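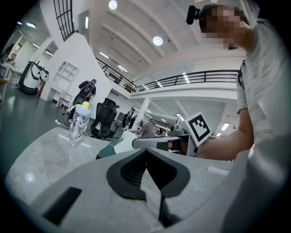
## Questions people ask before their first session at Plommont

**Do I need to know anything about robots?**

Not a thing. If you can pour a cup of tea and fold a tea towel, you already have the skills we're after. You hold a gripper in your hand, squeeze the handle to close the jaws, and do an ordinary job at an ordinary pace. The robot learns from the recordings later on, and you don't have to be anywhere near it when that happens.

**Why a hand-held gripper and not just my bare hands?**

We get asked this one a lot, usually by people who have just dropped a bottle! Your fingers can do all sorts of clever things that a two-jaw gripper can't, so a recording of bare hands is full of moves the robot has no way of copying. When you work with the same sort of jaws the robot has, anything you manage is something it stands a fair chance of managing too. It feels clumsy for the first little while, and then most people stop thinking about it.

**What is the black and white square on top of the gripper?**

A marker that helps us work out where the gripper is and which way it's tilted. Please don't cover it with your sleeve or your other hand, and please don't pick at the corners (it's tempting, we know). If one comes loose, tell whoever is running your session and they'll swap the gripper over. A marker that has been stuck back on slightly crooked causes more grief than one that's missing altogether.

**Do I have to wear the head camera?**

For the Kemero tasks, yes. It sees what you see, and the gripper camera sees what the jaws see, and the two together tell us far more than either one alone. Glasses are fine underneath. If the strap gives you a headache, say so early and we'll loosen it or move you to a Wornum task, where you only need the grippers.

**What sort of jobs will I be doing?**

Tabletop things, mostly. Moving a drink bottle from one side to the other, picking up a bit of cloth and laying it flat, putting small items away. You'll do the same job up to 25 times in a row, with the objects shifted a little each time. It does get repetitive, so bring some patience, and feel free to chat between takes — just not during them if you're someone who talks with your hands.

**What if I make a mistake?**

Keep going if you can. If you miss the bottle, open the jaws, back off a little and try again, the way you naturally would. Those recoveries are very useful to us. If something ends up on the floor, finish the take, call out "drop", and leave it for the session lead to mark. You won't be the first or the last.

**Can I bring my bag, or my own objects?**

Bags are fine, and there's no rule about where you keep yours, so long as the straps don't get in the way of your arms. For objects, please ask first. Soft and plain is easiest; we can't use anything with your name or address on it.

**How many recordings does one task need?**

It depends on the task. We like to have 100 good takes before trying anything on the robot, and the fussier jobs want more like 700. Our cloth set stood at 767 when we last tallied it in November, and we're still adding to it, cloth being what it is.

**Is this the same as driving the robot by remote?**

No, that's the Rodrigues setup, and it has its own sign-up sheet. There you steer the arms from a pair of controls and watch them copy you. It's slower and takes a longer introduction, so we suggest a few hand-held sessions first.

**Who do I talk to if I get stuck?**

Tarek Boutros looks after bookings and equipment, and he's happy to go over the grip with you as many times as you like. Come ten minutes early if you'd like a practice go before the recording starts.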